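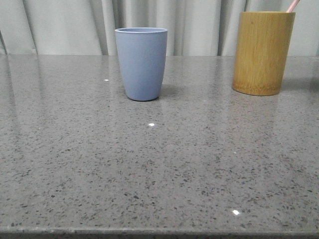
Cup to cup on the gray counter: the pink piece stands in the bamboo cup, the blue one is free.

Trita transfer kit: our review after two weeks

Many readers wrote to us after the January issue and asked if we would test the Trita kit, the small arm with gripper and camera that Barska has been selling to schools and home workshops. We have now worked with it in the Bristero workroom for two weeks, and we can tell what we like and what we would wish to be different.

First, for those who did not follow the earlier items. Trita is sold as a set for light transfer tasks. You show the arm a task several times by guiding it with your hand, the software learns from these demonstrations, and after this the arm tries to do it alone. The object can be a pen, a spoon, a brush, anything thin and light. Heavy things are not for this arm, and the seller says so openly in the product sheet, which I appreciate.

We chose one task and stayed with it. A thin pink piece must travel between a bamboo cup and a smaller blue cup, in both directions. It sounds like a task for a child, and a child would do it with the eyes half closed. For a low-cost arm it is a fair test. The piece has to be gripped near its top, lifted straight up until it is free of the rim, carried over the counter without touching anything, and let down into the other opening. If the lift is a little slanted, the piece rubs on the wall and the cup comes along with it.

The set-up

The box contains the arm, the gripper with two pairs of finger pads, the camera on its stand, a power supply and a printed manual of 13 pages. The manual is short but good. The drawings are large, and the screws have the same letters in the drawings as on their bags. From opening the box to the first movement we needed 42 minutes, with a pause for finding a longer extension cord, so a patient person should be able to do it in one evening.

Calibration is less pleasant. You place a printed board on the work surface and the arm visits the corners of it one after another. If you move the camera stand even a little after this, you must begin again, and the software does not warn you. We learned it by watching the gripper close on air next to the cup. A piece of tape on the table around the foot of the stand is a cheap solution, and I recommend it to every owner.

The surface matters

Most demonstration films of such kits are made on a plain white table. We worked on a speckled stone counter with a gloss, and I think this was the most useful part of our test. The lamps make small bright points on the stone, and the cups are mirrored softly below their bases. With the standard settings the software sometimes placed the blue cup too low, as if the reflection belonged to it. The bamboo cup, with its warm color, gave much less trouble.

There are five vision settings in the menu. The one called "gloss" helped clearly, but it also makes the recognition slower, and you can see the arm waiting before each approach. Our second measure was a light curtain behind the counter. It gives a calm background, and the rims of the cups stand out well against it. If you own a matte mat, try this before you buy anything else.

Teaching by hand

Here I have mostly good words. The arm becomes soft when you press the button on the wrist, and it follows the hand without a jerk. The demonstrations are stored in the Carroll software, where they can be played again, renamed or deleted. Please delete the bad ones. We kept a few clumsy demonstrations in the beginning, thinking that more is always better, and the arm copied our hesitation above the rim very faithfully.

It also helps to change the positions of the cups between demonstrations. When we left them always in the same place, the arm learned the place and forgot to look. After we moved the cups a little to the left, then a little back, it began to manage new positions too, as long as they were not far from the ones it had seen.

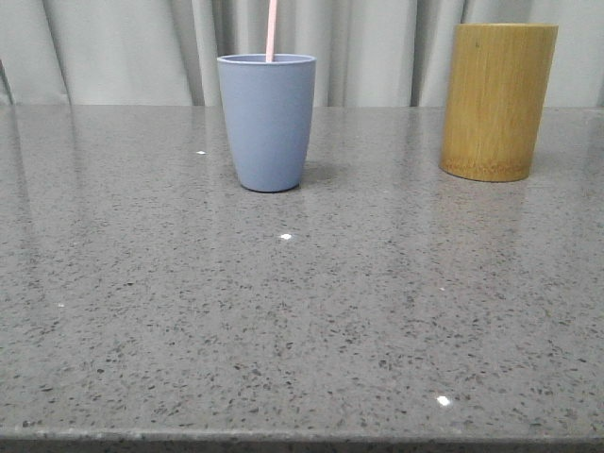 Does the arm need a computer connected all the time?

A computer is needed for teaching and for calibration. Once a task is saved to the base unit, you can disconnect it and start the task with the button on the base, but you will not see any error messages then.

Which direction is harder

We expected that the wide bamboo cup would be the easy one for putting in, and it was. Its opening forgives a small error. Taking out of it is a different matter, for the thin piece can lean to any side of the wide cup, and the gripper must find it again each time. With the blue cup it is the reverse. The narrow base holds the piece in a more upright way, so the grip is simpler, but the cup is light and does not like to be touched at the rim.

The softer finger pads are better for both directions. They are packed in a separate small bag under the power supply, and it is easy to throw them away with the cardboard.

What we miss

An emergency stop on the arm itself would be welcome. At present it is on the base, and if the base stands behind the arm, you have to reach around. The cable between base and arm is also too short for a deep counter. And the Carroll software asks for a new login after each longer pause, even when you only want to look at an old demonstration.

For whom is it?

For a school class or a club that wants to understand how teaching by demonstration works, we find Trita a good choice. The mistakes are visible and slow, and the students can discuss them. For a person who expects help in the kitchen or bathroom, we would say wait for a later version.

Barska has told us that a longer cable will be offered as a spare part, with no date yet. Our kit stays in the workroom until the next issue, and readers who live near can come and teach it a task of their own. Please write to the Bristero desk before you come, and bring light objects only.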